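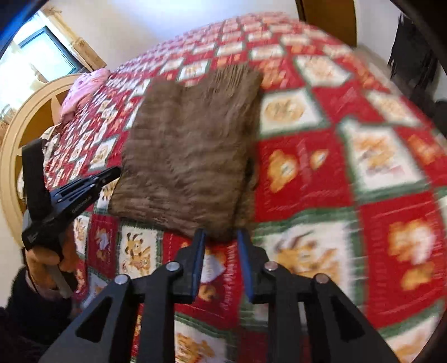 Minutes: Equipment Planning Meeting

Home | Meetings | Minutes | Budget | Contact

Date: 2021-05-09
Project: Tudis (household textile handling)
Subject: Hand-held grippers, spares and arm purchase

1. Previous minutes

Accepted with one correction. The Lukgate quote is for paired units, so the line in the March budget sheet that multiplied it by two has been fixed.

2. State of current equipment

Collection is being done with two hand-held grippers, one per hand, on folded clothing laid on beds. Knitwear is the main category this month. Ribbed fabric was reported as harder to pick up by a single layer than plain weave, and operators asked for a softer pad compound.

Blue finger pads are the fastest wearing part. Current stock is 40 pads. Pivot pins are to be checked for play at each pad change and the result entered in the log. No pins are held as spares at present.

Patterned bedding stays in the plan. The vision group wants busy backgrounds as well as plain ones, and asked that printed blankets make up a fair share of the sessions.

3. Quotes received

Lukgate: one additional pair of hand-held grippers, same linkage as the present units, $2,022 before tax. Pads interchangeable with existing stock.

Brandard: comparable pair at a lower price, but with a different pad mount. This would mean two pad inventories. Delivery date not confirmed.

Hägglund: bench-mounted arm, quoted without end effector. Freight and a mounting plate are extra and were left off the quote. A revised quote has been requested.

4. Discussion

The Brandard saving was judged too small to cover a second set of spares. It was also noted that data from a different finger shape would have to be labelled separately, and the labour for that is not in the budget.

On the arm, the meeting was divided. One view was that it should be ordered now so that the mounting work can be done over winter. The other was that the collection program should finish its knitwear and bedding categories first, as the finger geometry may still change. Floor loading in the test room has not been checked.

Storage cases were raised again. Grippers are being carried in soft bags and the linkages catch on the lining. Cases were not costed.

5. Decisions

5.1 Order one pair from Lukgate at the quoted price.
5.2 Order 200 finger pads, softer grade if the supplier can match the present thickness.
5.3 Order pivot pins with the pads, quantity to be set from the log.
5.4 Defer the Hägglund arm to the September meeting.
5.5 Decline the Brandard quote.

6. Actions

Purchasing: raise orders under 5.1 to 5.3. Get a price for two hard cases.
Workshop: measure pad thickness on worn and new pads. Check floor loading in the test room.
Collection: continue folded garments on beds. Record pad changes by session.

7. Other business

Calibration cards are to be returned to the cabinet after use.

Meeting closed.

Related items
Tudis spares list
Pad wear log, instructions for use
Test room layout
Quote comparison sheet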